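Fault 105

The report from Trornport ran to five pages, and Obinna Okoro had stopped believing it by the second.

It said the Sani arm at the Calstead packing hall had closed on a woman's wrist because it had "learned an overly persistent grasp." It said the arm would be retrained. It said the light curtain was working as designed, and it said so in bold, and that was the part Obinna kept going back to. In his experience things that worked as designed did not get put in bold.

The woman was fine, more or less. A bruise and a week off. She had reached in for a pear that rolled the wrong way, at 4 in the afternoon, and the arm had taken hold of her and gone on holding until somebody hit the red button. The screen showed fault 105. The manual had no entry for 105. The man from Trornport said it was a "soft code" and would be in the next edition.

"So what does it mean?" Obinna asked him.

"It means the policy was confident."

"Confident that her arm was a pear."

The man said it was more complicated than that, and that really the place to look was upstream, at the people who had recorded the grasps. He gave Obinna a name as if he was doing him a favor. Yakubu Osagie, in Enutska, a long bus ride out.

Obinna went on the Friday. He didn't expect much. He had spent years listening to companies explain that the trouble came from the far end of the line, and the far end was always somebody in a small room getting paid by the clip.

Yakubu let him in without asking for a card. He worked in the bedroom, he said, the light was better there. He'd read the email about the wrist. He had read it several times.

"They say I squeeze too long," he said.

"Do you?"

"Watch and tell me."

So Obinna stood against the wall with his coat on and watched the man's work laid out on a bed. Close on the fruit, lift, set down, open. Then again. It was dull, and it was careful.

The green tray, the pink satin, the grippers standing open between one grasp and the next:

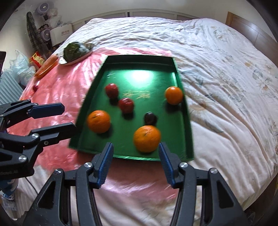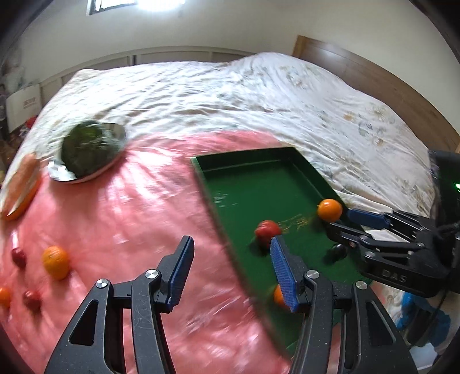
"You always open the same way," Obinna said after a while.

"That's what the sheet says. Open when it's down. Never before."

"And if something goes wrong? If it isn't fruit?"

Yakubu looked at him. "Then I throw the clip away. They don't pay for the bad ones."

Obinna wrote that down. Then he asked to see the sheet, and Yakubu found it under some others. It had the Trornport name at the top and a line halfway down that said any recording with a hand, a sleeve or a dropped item was to be deleted before upload. Nothing in it said what the machine was supposed to do about hands. Presumably that was the light curtain's job.

"Can I take a copy?"

"Take that one. I know it by heart."

On the bus he called Calstead and asked the night lead to do something for him — switch the arm to slow, stand well clear, and push a broom handle through the curtain while it ran. He waited. He could hear the belt going.

"It didn't stop," the night lead said.

"Not at all?"

"It kept going. The light on the curtain's green. You want me to try it again?"

"No," Obinna said. "Pull the plug on it. At the wall."

"Trornport says we're not supposed to —"

"I know what they say. Is it unplugged?"

The belt noise went on a little longer, and then it quit.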